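Busco gente para ordenar mesas (y para llenar bandejas) en Windside

Lunes 28 de febrero

¡Hola! Me llamo Hendrik Van der Merwe y llevo la sala de Windside, la de la planta baja, al fondo del pasillo. Estoy buscando personas que quieran venir unas mañanas a hacer algo muy sencillo y bastante entretenido: vaciar mesas, poner mesas, meter cosas en bandejas y volver a sacarlas. Suena a poco, ya lo sé, pero a mí se me pasan las horas volando con esto, y a los que vinieron el año pasado también (varios repiten, así que las plazas libres son 20 y ya está).

No hace falta experiencia. Si en tu casa recoges la mesa después de comer, sabes hacerlo. Me vienen bien personas de todas las edades a partir de los dieciocho, zurdas y diestras, ordenadas y desastres totales – estos últimos me interesan mucho, porque colocan las cosas en sitios que a mí no se me ocurrirían nunca.

En qué consiste una mañana

Cada turno dura tres horas con un descanso en medio. Te sientas o te quedas de pie, como prefieras, y vas siguiendo una hoja con tareas cortas. Unas son de papel, otras de objetos pequeños y otras de comida envasada. Las de papel tienen más miga de lo que parece: hay que dejar la hoja dentro de la bandeja o sacarla de ella, y una hoja fina sobre metal pulido se pega, se levanta de una esquina, se dobla contra el borde... Ten paciencia con ella y no la arrugues para acabar antes.

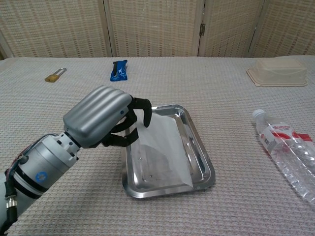 Lo que manejamos

Cosas de andar por casa, nada raro. Un candado pequeño, una barrita envuelta, un envase de comida con tapa, una botella de agua, cajitas de cartón. La bandeja de acero sale en casi todas las tareas, y el mantel claro lo cambiamos entre turnos. Tengo 82 objetos en las estanterías y voy sacando unos pocos cada vez, así que en dos mañanas distintas no te tocará la misma mesa. Si traes algo tuyo que creas que encaja (un tarro, un llavero, lo que sea), enséñamelo y lo apuntamos en la lista.

Trabajamos con el biombo puesto detrás de la mesa, y eso se queda así aunque alguien tenga ganas de más espacio. El año pasado lo anduvimos moviendo y luego fue un lío volver a dejarlo todo igual.
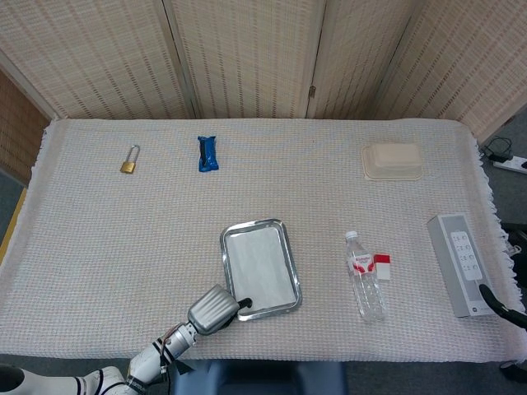
Otra cosa que me preguntan siempre es si la colocación tiene que quedar bonita. ¡Para nada! La hoja te dice qué va a la derecha, qué va al fondo y qué se queda donde estaba, y lo demás lo decides tú. Si una botella acaba tumbada, pues tumbada. Lo único que pido es que no se caiga nada al suelo y que no se abra lo que viene cerrado, por mucha hambre que tengas – para eso está el descanso, con café, fruta y unas galletas que compra Garwood y que vuelan.

Horarios y pago

Los turnos son en abril, de martes a viernes, de nueve y media a doce y media. Cada persona hace cuatro mañanas, seguidas o repartidas, y se pagan 300 euros en total al terminar la última. Si solo puedes venir a dos, escríbeme igualmente y vemos si te emparejo con alguien que esté en las mismas. El pago lo tramita Mridha, por transferencia, y para eso te pediré los datos el primer día.

Si te surge algo y no puedes venir, avísame con 48 horas y busco a otra persona para ese hueco.

Cómo apuntarse

Mándame un mensaje por el formulario de Windside con tu nombre, los días que te cuadran y si eres de mano derecha o izquierda. No quiero currículum, de verdad. Cuéntame, si te apetece, cómo está ahora mismo la mesa de tu cocina (me leo todas las respuestas y algunas son buenísimas). Ven con ropa cómoda y mangas que se puedan remangar. Las pulseras grandes y los anillos se quedan en la taquilla, que es gratis.

Para llegar, la entrada buena es la de la calle Stemska, la del portón verde. Por la otra también se puede, pero hay que subir y volver a bajar.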